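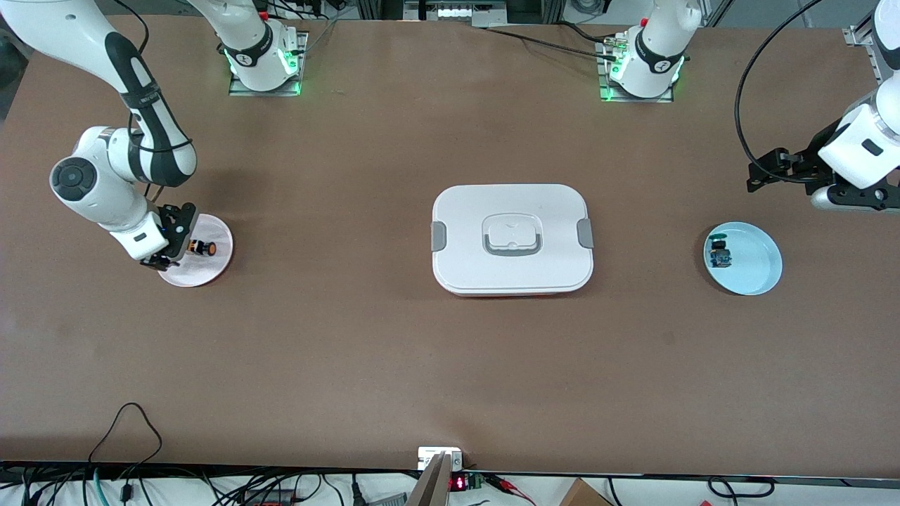
Who pays when peacekeepers are detained during a mission?

Posted by Akbridge

I am preparing a briefing for a local civic forum on United Nations peacekeeping. Our members wish to know who compensates the soldiers if they are captured – the United Nations or the country that sent them. One handout refers to a contingent of 900 troops, but it does not address the matter.

Dramani

The sending country remains the employer. Salaries, pensions and family benefits are paid under its national law. The United Nations reimburses governments for troops at a standard monthly rate and has a separate process for death and disability claims. Detention alone does not move a soldier onto the United Nations payroll.

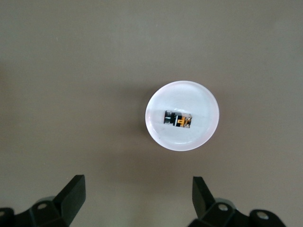
Page last changed: April, 3:150 views at time of edit

Eltus

The response above is correct as to salaries. Members should also consult the status-of-forces agreement for the mission in question, as it sets out the duties of the host government. Such agreements differ, and the text should be read in full – summaries often omit the claims article.

Kukell

I believe it is the United Nations that pays for everything. Please check.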